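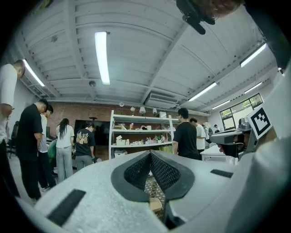
Buy the pair or don't bother, was the advice from Tymoshchuk, and after a day with the Masiro hand-held grippers it is hard to disagree. One gripper teaches a robot to pick things up. Two teach it to hold a thing steady with one hand while the other works.

Tuesday, by Wullosent

The Masiro kit is sold by Okholm as a way to record handling tasks without a robot present. A person does the job with the grippers, the recording is saved, and a robot arm is trained on it later. The pair costs £1,659, with marker blocks and cables. A single gripper is £800, so there is no saving in buying both together.

Okholm also offers a training day for groups of up to 25. It covers grip, pace and where to stand, and most of the time goes on practice. Newcomers tend to move too fast. The fingers want a slow, square approach, and small flat items are harder than they look.

Setting up took us 60 minutes from the box, most of it spent on calibration. The manual is clear enough, though the section on markers should come first – you need it before anything else. Our forearms were tired by lunch.

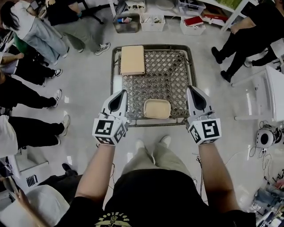

Is it worth the money?

For a college or a small workshop, yes, if someone has the time to sort the recordings afterwards. The software does little of that for you. Spare fingers are sold separately, and Okholm would not give a delivery date for them.

Comments (3)

benchtop_lee: Does the single come with its own marker block?

Marsh End: We did the training day in November. Good, but bring lunch.

r.p.: Still too dear for schools.

Related
Okholm training days: how to book
Low-cost robot arms compared
Looking after rubber grips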